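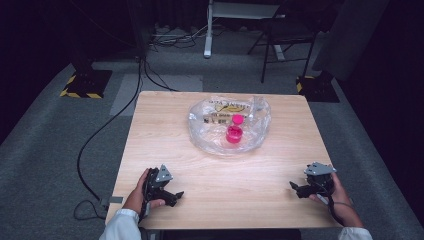 Packing and bagging helpers wanted, Zerham mail room

Posted June 11, 2019

We're looking for a couple of friendly, patient people to join us at the packing tables this summer, and if you're the sort who likes getting a small thing neatly into a bag and moving on to the next one, we'd really love to hear from you! The job is putting small household and toiletry items into clear plastic bags, checking them over, and setting them in the right tray for the Grostamholm and Amier orders. We send out 600 bags on a normal day and as many as 4,000 in a busy week, so there's always something to do, but we don't rush anybody (rushed bags come back to us, and then we get to do them twice).

You don't need any experience. Keisha Begay, who runs the tables, will sit with you for your first 2 shifts and show you how she likes things done: how to open a clingy bag without fighting it, which way up the little bottles go, and what to do with a cap that won't stay put. You'll pick it up faster than you think.
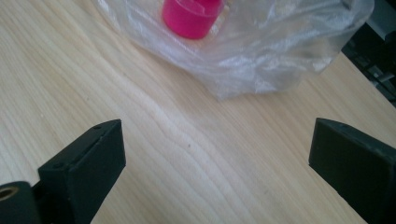
A pink cap and a clear bag on a wooden tabletop.

Shifts are four hours, mornings or afternoons, and you can tell us which suits you better. Most of the work is done at the table, with a stool if you want one, and now and then there's a light box to carry over from the shelves. We're happy to talk about school pickups, bus times, sore backs and anything else that would make the job easier for you. Coffee and tea are on us, and so are the cookies, when there are any left by the afternoon.

We'd like you to start before the end of June if you can. To apply, send a short note to Simone Caldeira at the Zerham front office, or just stop by and ask for her at the desk. Tell us a little about yourself and which shifts you'd like. A résumé is welcome but please don't sit up all night writing one for us!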